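Vusuria Facilities Helpdesk – Ticket 2000
Thursday, November 24, 2022 | Posted by Friederike Eichhorn
Print this page | E-mail this page

Subject: Spoons going in the trash (again)
Status: Open, reopened, open

Reported by Sepehr Zarei:
We bought 23 teaspoons in the summer. This morning the drawer held seven, one of which is a measuring spoon and shouldn't be counted. I suspect the small desktop bins. People stir, people drop the teabag, and the spoon goes along for the ride.

Friederike Eichhorn:
Thanks, Sepehr. Have you checked the dishwasher?

Sepehr Zarei:
I have checked the dishwasher. I have checked Danylo's desk, which is a second dishwasher without the water. Two recovered there, not included in the figure above.

Danylo Pylypenko:
Those were in use.

Friederike Eichhorn:
Moving on. I went through the bins on the Grelasdale side before the cleaners came and got four spoons out of the big kitchen one and none from the little ones. The little bin with the swing lid is an odd suspect anyway. It's small enough to sit on a table next to your cup, and you have to push a spoon past the lid to lose it. The lower part is see-through enough that a spoon lying against the side ought to show.

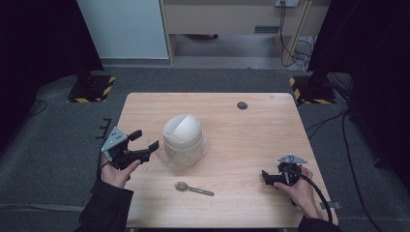
My first thought was to swap the swing lids for open tops, so that anyone who drops cutlery in can at least reach it without getting the lid on their knuckles. Joana objected on behalf of everyone who eats tangerines at their desk, and I withdraw the suggestion.

Joana Quintela:
Fruit flies, Friederike. You weren't here for the fruit flies.

Friederike Eichhorn:
Noted. Steps taken so far:

1. Put a mug by the kettle labeled SPOONS. It now contains pens.
2. Moved the big kitchen bin to the other side of the sink, away from the dish rack. Two complaints, both from people who threw a teabag at the floor where it used to be.
3. Asked for a box of 200 wooden stirrers. Declined by Janaína.

Janaína Godoy:
Declined because they end up in the sink drain. See the ticket about the sink drain.

Sepehr Zarei:
Update after lunch: the drawer is at nine. I would like it on record that I did nothing.

Friederike Eichhorn:
Danylo?

Danylo Pylypenko:
They were no longer in use.

Friederike Eichhorn:
Leaving this open until December. Please empty the pens out of the mug – they have a mug already.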